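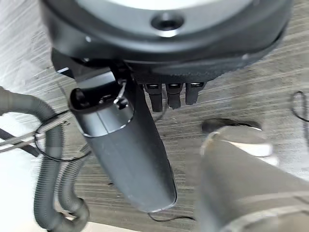

Moving for work, 24 hours to pick between two towns. Help?

plandomley_or_bust
OK so I got the job (yay!) and they'll pay 2,000 toward the move, but I have to tell the relocation lady by tomorrow night whether I want her looking in Gronville or Plandomley. The office is pretty much in the middle. I'm renting, no kids, one elderly beagle. I've been to Gronville once, in the rain, and ate a bad sandwich. Never set foot in Plandomley. What would you do?

mrs_tuttle
Plandomley, no contest. I've been here going on forever and I can walk to the library, the vet and two bakeries. The beagle will love the river path. Rents are higher but you get your Saturday mornings back because you're not driving everywhere!

gronvillegary
Well of course she'd say that lol. Rents aren't just "higher," my sister pays nearly double what I do for a place half the size. Gronville has the big grocery store, free parking, and the 7 bus goes straight out to the office park. Bad sandwich was probably Huttunen's, everybody makes that mistake once.

mrs_tuttle
The 7 bus stops running at dinner time, Gary.

gronvillegary
So leave work before dinner time.

plandomley_or_bust
Ha, it WAS Huttunen's. The tuna. How are kitchens in Gronville rentals? I cook every night and my last place had two feet of counter and a sink I could barely fit a skillet in.
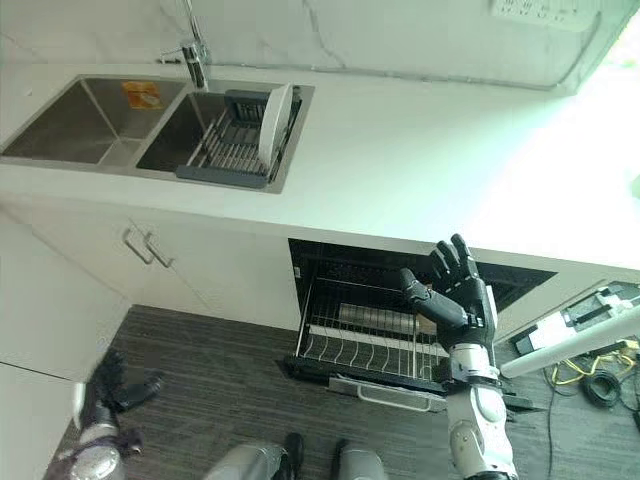 I can live with a tiny bedroom, street noise, whatever, but I need somewhere to chop an onion. The relocation lady keeps sending me listings with "cozy" in them and I know what that means by now.

Lenni Peltonen
I've rented in both towns so I'll try to be fair. Gronville apartments are mostly newer and the kitchens are better for the money. Plandomley has the old houses cut up into units, very pretty, and the wiring is scary. What I'd ask about is heat. My Plandomley place had radiators with two settings, off and Florida.

mrs_tuttle
Some of us like radiators.

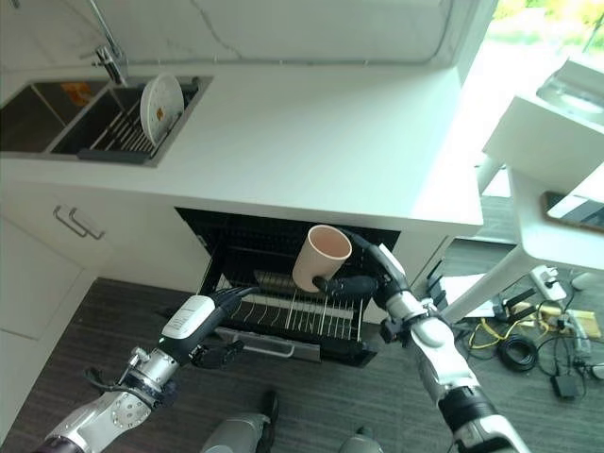
Anyway, I'll give Gary the kitchens. But you can't take a walk in Gronville without crossing four lanes of traffic, and an old dog needs short walks right outside the door. Think about January.

gronvillegary
There's a whole park behind the Pluron building?? Nice benches, bags at the gate, my mutt is there every day.

Lenni Peltonen
That park's fine, but it floods in spring. Ask for a ground floor unit on the north side and you can be there in a minute or two. Also get the pet deposit in writing, wherever you end up.

plandomley_or_bust
Emailed her just now and said Gronville first, Plandomley if something with a real kitchen comes up. Sorry mrs_tuttle! I'll come over for the bakeries. Which one has rye bread?

mrs_tuttle
The one on the corner by the post office. Go before nine.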